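4.2 Pile wear and how long people keep corduroy

Section 4.1 dealt with plain weaves, where wear shows up late and mostly at seams. Corduroy is a different case. The ribs go first, the ground cloth holds, and the owner has to decide whether a bald knee counts as worn out. Most of the disagreement in our wardrobe survey comes down to that one decision.

Of the 2,895 garments logged in Flirville, 700 were corduroy or had corduroy panels. Higher than we planned for. The winter round ran into November and people were pulling out heavier clothes, so the share is not a fair picture of a whole year. We did not reweight. Reweighting would need a summer round of the same size and we only have the short one (see 3.4).

Grading. Each garment got a pile score from the rating card used by the Van den Broek lab, zero for untouched ribs up to five for bare ground cloth. Scores were taken at the seat, both knees, both elbows and the cuff edge, depending on garment type. Collars were scored at first and then dropped, becuase raters could not agree on where the fold line ended. The card was made for wide wale. On fine wale it tends to read one step too low, and we left the raw scores alone and flagged them in the table instead.

Where the wear was. Trousers: seat before knee, nearly always. Jackets: cuff edge first, then elbow, then the strip along the pocket opening where the hand goes in. Children's trousers went the other way around, knee well before seat, and were pulled out into their own group. Wale width mattered less than we expected. Fine wale lost its ribs sooner but owners noticed it later, and the two effects more or less cancel in the keep-or-discard answers.

Color mattered more. On dark cloth a crushed rib and a missing rib look much alike under a ceiling lamp, and raters working in bedrooms in the evening gave scores that did not match the daylight ones. Dark grays and navy were the worst. Browns were fine. For the 50 garments we scored twice, the second time next to a window, the dark group moved by a full step and the rest hardly at all. We would not run evening visits again without a proper lamp. Laying the garment flat helps with the big creases but does nothing for the crushed pile, which needs steam or a brush before it will stand up enough to be scored.

Washing. Owners were asked how they wash. Answers were poor. "Normal" was the most common reply and we could not code it. Inside-out washing came with lower scores at the seat, but the people who turn their trousers inside out also hang them to dry and own more pairs, so the wear per pair is lower to begin with. No claim made here. The Jeveck mill samples, washed on a fixed program in the lab, show a small gain from turning the cloth, and that is the better evidence.

Keeping. This is the part we did not see coming. Corduroy with a score of four at the seat was still called "in use" by over half its owners, while cotton twill with far less damage was already in the bag for donation. Several people said it was supposed to look like that. Others had moved the garment down a level - from work to weekend, from weekend to yard work - and it was on its third job by the time we logged it. A single yes or no for "in use" hides all of this and the form should have had a line for what the garment is used for now. It will in the next round.

Resale listings from Pledano were used as a rough check. We read 600 listings for corduroy jackets and trousers and took down the condition word the seller picked. Sellers hardly ever mention the pile. They mention buttons, zippers, lining, and smoke-free homes. So the listing data can say something about price and age but is no use for wear, and it was left out of the model in 4.3.

Figure 3. Dark gray corduroy garment spread out on a bed.

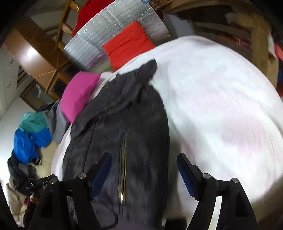 One more limit before the model. Garment age was given by the owner from memory, and for anything older than a few years the answers bunch up at five and ten. We kept age in as three bands. Finer than that and the fit gets better on paper but it is fitting the rounding. Secondhand items had no usable age at all, and were coded by years with the present owner only, wich makes them look younger than they are in Table 6.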